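Sorting out an inherited button collection, where do I even start?
Posted in Collecting & Hobbies, 10/9/19

Lerato Mokoena
Hi everybody, first post, so be gentle! My great-aunt left me her buttons. I thought it would be a jar or two. It's 2,000 of them, according to the notebook that came along (she was very strict about her notebook), and they arrived in cookie tins, envelopes, a hot water bottle cover and one old Ollari shoebox that's mostly tape at this point.

I love them and I'm keeping nearly all of them, but I have zero idea how collectors organize this stuff. I cleared off the big table in the dining room back in May and told myself I'd do one tin a night.

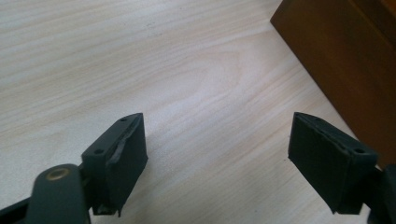
Well, I got through 2 tins and quit. First I sorted by color, and it looked gorgeous, and then I couldn't match anything to the notebook, which goes by where she bought them. Half the entries only say "Khumalo" or "Stastumdale market" with a number next to it. So I dumped it all back in and now I'm worse off than when I began.

So, do I sort by material? By age? Do I sew them onto cards? And is it true you shouldn't wash the old ones? A couple of the metal ones have green gunk on the backs and I'm scared to touch it. I'd also like a few out where people can see them, so any thoughts on that would be great too. Thank you!!

Kgomotso Motaung
Oh, I'm so jealous. Please stop dumping them back in the tins though! Keep each tin's contents together until you've gone through the notebook, even if it drives you nuts. Put a slip of paper in each one with whatever you know. Once that link is lost you don't get it back, and I say that as someone who mixed up my grandmother's lot when I was 7 and still hears about it from my cousins.

After that I'd go by material: shell, glass, metal, bone and horn, fabric, plastic. It's how most of the button folks I know do it, and it's better for the buttons as well, because some of the early plastics give off fumes that can corrode metal. If you open a tin and it smells like vinegar or mothballs, get those away from everything else and leave the lid loose.

No water on anything with metal, fabric or glue. A soft dry toothbrush is plenty for most. For the green stuff I use a wooden toothpick, very slowly, with a podcast on. Shell and glass can take a barely damp cloth, then dry them right away. Skip the vinegar and the baking soda, whatever your neighbor tells you.

Cards are nice and I do use them. Get acid-free ones, and for the metal buttons with loop shanks poke a hole and hold them from behind with a bit of coated wire, so you can take them off again. For showing some off, I like a shallow box with a glass top. Keep it out of the window, the dyed ones fade faster than you'd think.
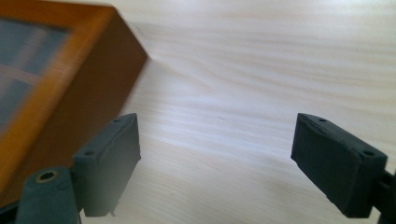
Wooden display box with a glass-topped lid

Line it with washed, undyed cotton and skip felt if you can, wool can tarnish silver. And change what's in it now and then! Half the fun is picking the next batch.

gremach_fan
just get ziplock bags and a marker. i have over 1,000 and they're all in bags in a Gremach drawer unit, never had a problem. color sorting is fine if its only for you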